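Oct 26, 2025

Got in early and went straight to the Hunditz arm. It had thrown the same joint fault overnight, wrist side, and the log put the first one at cycle 1783 after the last reset. The one before that came a good bit sooner, so at least it is not getting worse.

Powered down, locked out, waited for the lights on the controller to go dark, then took the wrist cover off. The cable that runs through to the hand had been rubbing on the edge of the inner clamp. The jacket was scuffed but I found no bare wire. Whoever routed it last (me, in May) left too little slack for the full roll to the left. I moved the clamp one hole back, put a sleeve over the scuffed part and gave it more of a loop. Rolled the joint by hand both ways and watched the cable the whole time. It stays clear now.

Two of the cover screws had thread locker on them and the others had none. Cleaned them all and did them the same.

Next the hand. The Koech manual wants the finger tendons checked every 1100 hours and we are nearly there, so I did it while the arm was down. The index finger was slack. It closed late compared with the thumb, and that explains the fruit getting pushed sideways before the grip comes on. Took up the tension a quarter turn, tried it, took up another quarter. The thumb was fine and I left it alone. Wiped the joints with a dry cloth. There was a lot of gray lint in the knuckles, from the table cover I suppose. I should look for a cloth that sheds less, but the dark one is easy on the vision and I don't want to change that and the hand in the same week.

Called Dilville about a spare cable. They have it, lead time is 2 weeks. Ordered one. The sleeve should hold until then and if it doesn't we will know from the log.

Lunch at the desk. Wrote up the clamp change for the Pestent folder so the next person doesn't put it back where it was.

After lunch I ran the full homing routine. First try it stopped short on joint five with a limit warning. I had forgotten that taking the wrist cover off clears the saved offset. Entered the offset from the sheet taped inside the cabinet door and it homed clean. Then the open and close test on the hand with nothing in it, slow speed, then normal speed. The fingers meet together now, or close enough that I can't see a difference.

Then the pick test, apple to plate. I kept it at slow speed and stopped at the approach point to look at the gap between the lower finger and the fruit before letting it go on.
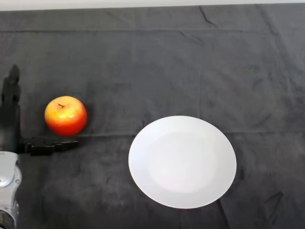
Does the hand need a new calibration every time a tendon is tightened?

Only if the finger's fully open position has moved, so check that against the saved value first and recalibrate if it is off. I checked the index and it was off by a little, so I ran the calibration for that finger and saved it under a new name. The old file is still there.

Left to do: torque check on the base bolts, new filter for the cabinet fan, and ask about the cloth. The speed limit stays on until the cable comes. I put a note on the pendant.

Swept up and left the lockout tag back on its hook.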